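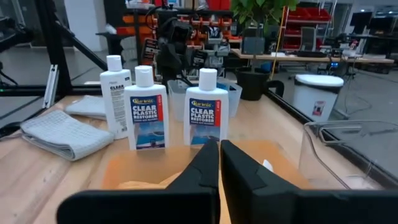
Boletim interno e de vagas, n.º 1301, página 4

Wircombe procura: operador(a) de bancada para trabalho com célula automatizada

A oficina de acabamento da Wircombe abre 3 lugares para pessoas que queiram trabalhar na preparação e no polimento de peças transparentes – janelas de capota, viseiras, tampas de inspeção – junto de braços robóticos. A oficina pertence ao grupo Draltis e faz principalmente trabalhos para barcos de recreio e para pequenas máquinas agrícolas. O contrato começa em fevereiro e é de tempo inteiro.

O que mudou na oficina

Até ao ano passado todo o polimento era feito à mão. Uma pessoa aplicava o produto restaurador com o pano, esfregava, limpava, aplicava a etapa seguinte, e no fim do turno os ombros doíam. Agora os braços seguram a peça e fazem a passagem repetitiva. A pessoa prepara a bancada, escolhe o produto, decide se o risco é de superfície ou se é fundo, e confirma o resultado contra a luz. Os frascos e os panos dobrados continuam a ser da responsabilidade do operador.

Queremos ser claros neste ponto, porque nas entrevistas anteriores apareceu muitas vezes a pergunta. O número de postos na bancada não diminuiu com a chegada das máquinas. O que diminuiu foi o trabalho por peça, e isso mudou também a maneira de calcular o prémio mensal. Antes era pago por quantidade. Hoje é pago por qualidade aceite no controlo final e igual para toda a equipa do turno. Alguns colegas mais antigos preferiam o sistema anterior e dizem-no abertamente. Quem se candidata deve saber que esta conversa ainda existe.

Tarefas

Preparar a bancada no início do turno: produtos, panos, recipientes e suportes.
Colocar e retirar as peças, e verificar se a pinça as segura sem marcar a borda.
Chamar o programa correto no terminal da célula (sistema Cenus) e parar o ciclo quando alguma coisa não parece bem. Para parar não é preciso pedir autorização a ninguém.
Fazer à mão os cantos e as curvas apertadas, onde a pinça não chega.
Anotar no caderno do posto as peças rejeitadas e o motivo. O caderno é em papel.
Limpar as pontas da pinça no fim de cada lote.

O que pedimos

Não pedimos experiência com robôs. Pedimos mãos cuidadosas, boa visão de perto (com óculos não há problema) e paciência para repetir um controlo quando há dúvida. É útil ter trabalhado com plásticos, pintura, estofos náuticos ou limpeza técnica. Os produtos de limpeza e restauro têm muitas vezes o rótulo só em inglês; por isso é necessário conseguir ler instruções simples nesta língua. Quem tem alergia a solventes ou a ceras deve informar o serviço de saúde antes da prova prática.

Formação

A formação dura 5 semanas e é paga desde o primeiro dia. A parte manual vem primeiro, sem nenhuma máquina ligada, e é dada por Kenneth Crichton, que trabalha no polimento desde a abertura da oficina. A segunda parte, com a célula, é dada por Masaru Nishimura, responsável pela automação. Os dois avaliam em conjunto. No fim, cada formando propõe pelo menos uma alteração na disposição do posto – onde fica o caixote, a que altura está a barra, o que estorva o braço – e a proposta é discutida com a equipa.

Condições

Turnos de manhã ou de tarde, com rotação combinada entre os colegas. Não há turno da noite, e as células não trabalham sem pessoas presentes. Refeição na cantina da Kerr, no edifício ao lado. Roupa de trabalho e luvas fornecidas.

As imagens e os dados recolhidos pela célula servem para melhorar os programas e não são usados para medir o tempo individual de cada pessoa. Esta regra está escrita no anexo do contrato e pode ser lida antes de assinar.

Como se candidatar

Enviar uma carta curta e o currículo, em português ou em inglês, à secretaria de pessoal da Wircombe, com a referência «Bancada». Também se pode entregar na receção, em mão. Na carta, gostávamos que contasse um trabalho manual que fez bem e outro que correu mal. Não são precisas fotografias nem cartas de recomendação.

Prazo de entrega: 26 de junho de 2022

A prova prática é feita na própria oficina e ocupa meia manhã. As pessoas escolhidas para a prova recebem resposta por telefone; as outras recebem resposta por escrito.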